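Wanted: riders for a long test of clip-on bicycle engines

Tevura is looking for 36 riders to put old and new clip-on engines through a winter and spring of ordinary use. Before you write in, please read to the end. Plenty of people like the idea of a cyclemotor. Fewer like it in December, on a wet hill, with a cold plug and one glove off.

I run the test side here and I should say where I stand. I have read a lot of claims about these engines, in period brochures and on present-day forums, and I believe very few of them. Fuel figures in particular seem to have been worked out by a light man going downhill. The same goes for the newer replacement parts. Cleltex, who make drive rollers in a modern compound, have told us theirs will outlast an original stone roller and won't slip in the rain. Maybe so. They have lent us a box of them and agreed that we can print whatever we find, and that agreement is in writing or I would not have taken the box.

What you would be doing

You ride your own machine, or one of ours, on trips you would make anyway. Work, stores, the allotment, your sister's place. We want short trips as well as long ones. You fill in a log after every ride: distance, fuel added, weather, anything that broke, anything you had to adjust. The log fits on a single page. Please do not improve it.

The test runs in 2 stages. In the first, everyone rides with the parts already fitted. In the second, half the group changes to the Cleltex roller and the other half gets a fresh roller of the old type. You don't pick which. I know some of you have strong feelings about this, and that is exactly why you don't pick. 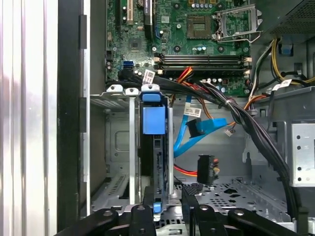
Logs go to Oleksandra Bilyk, who enters them by hand and will call you if a number looks too good. Don't take it personally. On our last trial one rider claimed 2247 miles without touching the points, and when she asked for his fuel receipts he remembered that he had cleaned them twice and replaced them once. We would much sooner have a dull true number.

Who we want

You should be able to change a spark plug, clear a blocked jet and fix a flat at the side of the road. You don't need to be a restorer. To be frank, we have enough restorers, and their machines tend to stay in the garage when the salt truck has been out. Heavy riders, older riders and people who live on hills are very welcome. So are people who think the whole thing is a daft way to travel, as long as they will keep riding.

You must have a valid license, registration and insurance for whatever you ride, or be willing to get them before the start. We will not argue with your insurer for you.

What you get

A small monthly payment toward fuel and oil, a set of wear parts at each service, and the use of our bench in Skestport at the 3 inspection sessions. Sessions start at 9 a.m. and usually drag on. If you borrow one of our engines, it comes back to us at the end, however attached you have become. There is no prize, no club badge, and I can't promise the results will flatter the machine you own.

At each session Yuxi Xiao will measure your roller, tire and bearings, and take the head off if the engine has lost power. He is careful and slow. If you can't stand to see somebody else take your engine apart, this is probably not for you.

How to apply

Write to Tevura, Test Room, Borkowska Yard, Skestport. Tell us what you ride, how old the engine is as far as you know, how many miles you did last winter, and what last went wrong with it. If your answer to that last one is "nothing," expect a phone call. Letters by the end of October, please. Replies will go out in November, including to those we turn down.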